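Does "Natural Flavor" Mean Anything? A Look at Loose Candy Sales
Project report by Pierina Messina

Background

Our class was asked to pick a claim that people accept without checking. I picked the idea that shoppers will pay more for loose candy if the sign says "natural flavor." The Marras shop near campus charges extra for exactly that, and the manager told me it "sells itself." I doubted it. A sign can sell something in the first week because it is new, and after that you may just be selling candy.

The shop let me have its till records for June. That gave me 1,391 loose candy sales, split between the regular line, Raltness, and the "natural" line, Nesteo. 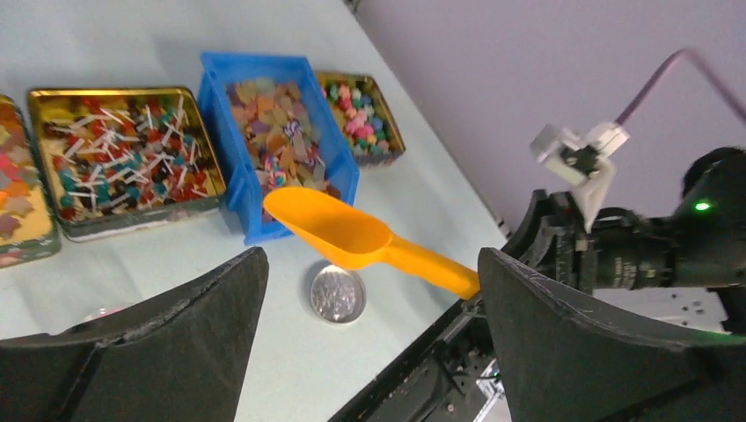 Method

I handed out 300 paper surveys at the door and got 121 back. That is a weak return, and I suspect the people who bothered to answer care more about candy than most. I asked what they bought, whether they noticed the sign, and what they thought "natural flavor" meant. I did not ask about price until the last question so it wouldn't steer the others.

What I found

The answers on meaning were all over the place. Some people wrote "no sugar," which is plainly wrong for both lines. Others wrote "real fruit" or "healthier." Only 7 people gave an answer close to the one in our textbook. The manager took this as good news, as it shows the words do something. I think it shows the words can mean whatever the buyer wants. 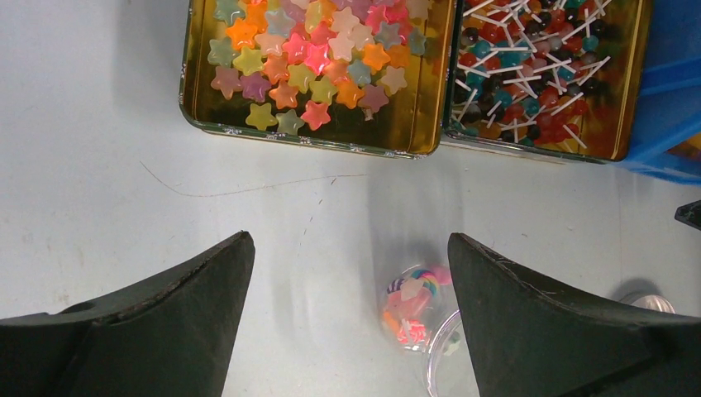
Color is a bigger problem for my project than I expected. Several people said they could tell a natural candy by its softer color and never read the sign at all. I don't trust that as a test. A heap of star candies can have pale pastel pieces and a bright orange one in the same tin, and the shade alone says nothing about what flavors them. If buyers are going by looks, then the till records can't tell me whether the sign worked – only that something sold.

Limits

One shop and one month is not much. Sunday sales were also missing from the first week, and the shop could not say why. I would want a second store, maybe the Vokbridge branch, with the sign taken down for half the time.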